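Category: Home & Garden > Floors, Walls and Ceilings
Print this thread | E-mail to a friend

Carpet tiles in a garden office, am I mad?

mossy_pete
Right, the garden office is finally watertight and I need to put something on the floor before November or I'll be typing in ski socks again. It's a concrete slab with a membrane, painted grey by the last people and flaking in the corners. My wife wants vinyl planks. I want carpet tiles, because I had them in my old job and never once thought about my feet, which seems like a good sign?

Has anybody put them down at home? I've had samples from Tavares and Ullent and the Ullent ones feel nicer but smell like a new paddling pool.

dotty_in_the_shed
Not mad at all! I did mine three years ago with end-of-line stock from a chap clearing an office and it came to 102 quid including the tackifier. I've had one tea disaster and one incident with a printer cartridge, and both times I just lifted the tile and swapped it for a spare. Try doing that with a roll of broadloom. Do buy spares though, and keep them in the dark so they don't fade differently.

skirting_board_sid
Going to disagree with Dotty, sorry. Tiles on a slab in an outbuilding are asking for musty corners. I had them in a garage conversion and when I lifted one by the door the back was speckled black. Vinyl click and a decent rug, job done, and the rug can go over the washing line.

dotty_in_the_shed
Sid, was there a membrane under yours? Pete says he's got one. It makes all the difference.

skirting_board_sid
There was meant to be. The builder swore blind.

Ha-neul Wang
I fit out small workspaces for a living, so I'll stick my oar in. Before you choose anything, tape a square of clear plastic to the slab and leave it a few days. If there's moisture underneath when you peel it back, don't lay either of them until you've sorted it. Vinyl will trap damp just as happily as carpet, you simply won't smell it as soon.

If it's dry, I'd go for tiles with a stripe or a fleck in them. Plain charcoal looks smart for a week and then shows every crumb and bit of lawn you walk in. Grey stripe is very forgiving, and you can be as cheerful as you like with the furniture on top of it.
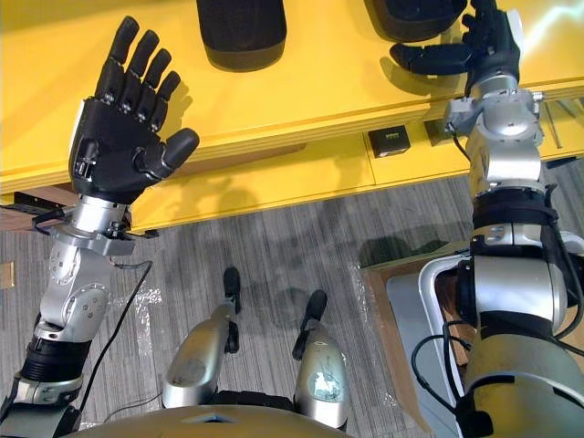

As for laying, start from the middle of the room and work outwards, and check the arrows on the back. All one way gives you long lines, quarter turn gives you a chequerboard. In a narrow room I'd run the stripes across the short side so it doesn't feel like a corridor. Leave the tiles in there overnight with the boxes open before you cut any.

mossy_pete
That's brilliant, thank you. Plastic is taped down as of this morning. Room is long and thin so stripes across it is, if I win the argument indoors. Does the castor chair thing matter? I roll about a lot.

biscuit_tin
It does matter!! I got cheap loop pile from Skideck and my chair wore 2 bald tracks into it in a year. Look for the castor rating on the label. Mine didn't have one and I should have taken the hint.

Ha-neul Wang
What biscuit_tin said. Low, tight loop, and swap the hard castors for soft ones if you end up going with vinyl.

skirting_board_sid
I still say rug. But fair play on the plastic test, I wish I'd done it.

mossy_pete
Update: plastic is bone dry underneath, wife has agreed to carpet tiles on condition that she picks the colour of the walls. She has picked a sort of mustard. I've ordered 40 tiles plus spares and I'm saying nothing.

dotty_in_the_shed
Mustard and grey stripe will look lovely. Pop a photo up when it's down, and don't forget to cut from the back!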